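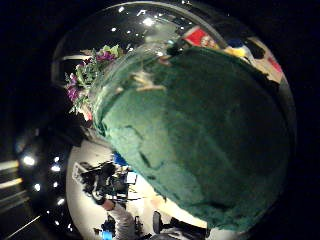 histent-glass: reflection and transparency masks for close-up wrist views

Status: in use at Sirthorpe, still changing
Maintainers: Adhiambo Obura, Wycliffe Wanyama

What it does

histent-glass takes color images from a wrist camera and marks pixels whose depth should not be trusted. It was written for flower arranging, where a glass bowl can take up most of the view. Green foam behind the wall is usable as a target. Ceiling lights and a person reflected in the same wall are not, and the planner used to treat both as obstacles.

The output is one mask per image with four values:

0 solid surface, seen directly
1 solid surface, seen through glass
2 reflection
3 unknown

The planner (Barasa) keeps 0, keeps 1 with a wider margin, drops 2, and slows down near 3.

Data

The set has 2251 labeled images. 200 are held out for testing and should not be used for tuning. Labels were drawn by hand by one person and checked by a second. Where they disagreed, the pixels were set to 3.

Foam, stems and blooms share one class. If you need petals separated from leaves, use the Sonent labels, which follow the same file naming.

Install

Python 3 and a working copy of Barasa are needed. Clone the repo, then run:

pip install -e .
histent-glass check

The check command loads the weights and runs them on 7 stored images. It prints the path of any mask that differs from the saved one.

Settings

min_region: regions smaller than this many pixels become 3. Default 100.
rim_guard: widens the unknown band along the glass rim. On by default.
hold_last: reuses the previous mask if a new one is late. Off by default. Leave it off while the wrist is moving.

Known problems

Colored objects behind a curved rim get squeezed into thin slanted shapes and are often labeled 2 when they should be 1.

Foam pressed against the wall can leave pale streaks. These flip between 0 and 1 from one image to the next.

Dark backgrounds give too much 3. Wycliffe has a branch for this, not merged as of February.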